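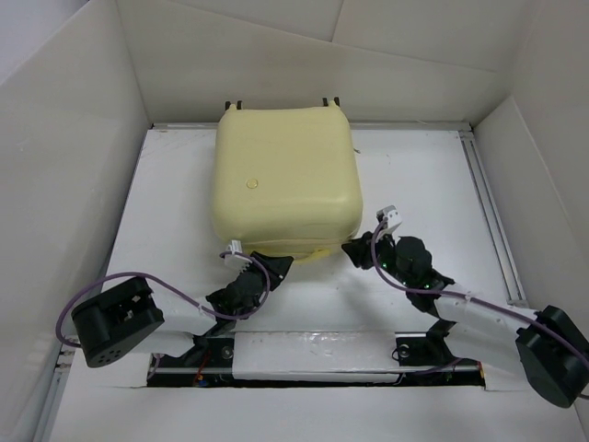

How often do the finger servos need to be recalibrated? Every 1,000 grasps, or sooner if a joint has been taken apart.

3.2 Cell Setup and Upkeep

Figure 2. The Tenadik cell with both fingers against the soft yellow test object. White panels close off three sides of the platform.

The two fingers are mounted on an aluminum rail at the front of the platform, each in a black bracket. We set the brackets by hand, then ran both fingers to the home position and checked that the tips met the object at the same height. If they did not, we loosened one bracket, moved it, and ran the check again. Audrey-Anne Fehr did all of the bracket work so that the method stayed the same across runs.

Cable wear caused most of our lost time. In the first build the finger cables were tied close to the links, and one connector failed after 400 grasps. We then routed the purple cables in wide loops outside the fingers (Figure 2) and left them untied at the joint. No connector has failed in the runs reported here.

The servos were cleaned with dry air at the start of each session. Platform scuffs were left alone unless they changed how the object slid, which we tested with a short push from each finger. The object itself was swapped when its sides no longer sprang back after a squeeze.

Océane Desjardins kept the repair log, which lists the part, the grasp count, and the fix. We replaced 2 servos in October, both on the right finger, and repeated the full calibration each time. Grasps made between the last good check and a repair were dropped from the results in Section 4.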